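Section 4. Adding people and life stories to your family book

Before you begin, install Jelico on your computer and sign in with the e-mail address you gave when you ordered. The steps in this section assume you have already created an empty book. If you have not, go back to Section 3.

4.1 Enter the first couple

1. Open your book and click Start a Family.
2. Type the full name of each partner. Use the name the person had at birth. Married names go in the Also Known As box.
3. Enter the years you know. If you have only a month, such as December, leave the year blank and type the month in the Notes box.
4. Click Save Couple. The two names appear side by side on the Tree page with a line between them.

Note: Jelico does not check spelling in names. Dionysis Kokkinos and Dionisis Kokkinos will be saved as two different people. To join them later, see Merge Records in Section 7.

4.2 Write a life story

1. Click a name on the Tree page, then click Story.
2. Choose a starting outline or pick Blank Page. The outlines cover school, work, courtship, military service and moving to a new country.
3. Type or paste your text. A story can hold up to 1000 words. Longer stories must be split into parts, and the parts print in the order you number them.
4. In the Source box, say where the information came from. A short entry is fine, for example "Letter from Lise Petrenko to her sister" or "Told by Tania Mollah at the kitchen table."
5. Click Save Story.

Caution: Closing the window before you save erases everything typed since the last save. There is no automatic backup on the Story page.

4.3 Set out your papers

Letters, programs and clippings are easier to enter if you sort them by person first. Work on a clean, flat table with good light. Keep drinks and pens away from the originals – a soft pencil is safe for marking envelopes and folders, but do not write on the papers themselves.

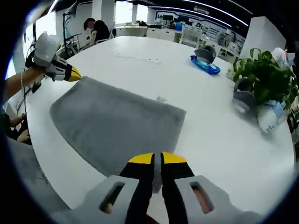 4.4 Attach scanned pages

1. Scan each page and save it to your computer. Jelico accepts PDF and JPEG files.
2. Open the story the page belongs to and click Attach.
3. Select up to 5 files at a time and click Open.
4. Type a caption for each file. Captions longer than 32 characters are shortened in the printed book but show in full on screen.
5. Drag the files into the order you want.

Caution: Deleting a story also deletes its attachments. Save copies in another folder first.

4.5 Share a draft with relatives

1. Click Share on the Book page.
2. Enter the e-mail address of each reader.
3. Choose Read Only or Can Comment. Readers cannot change your text with either setting.

Comments appear in the right margin with the reader's name. Click Done on a comment to hide it. Hidden comments stay with the book and can be brought back from the View menu.

When your draft is ready for page layout, continue to Section 5.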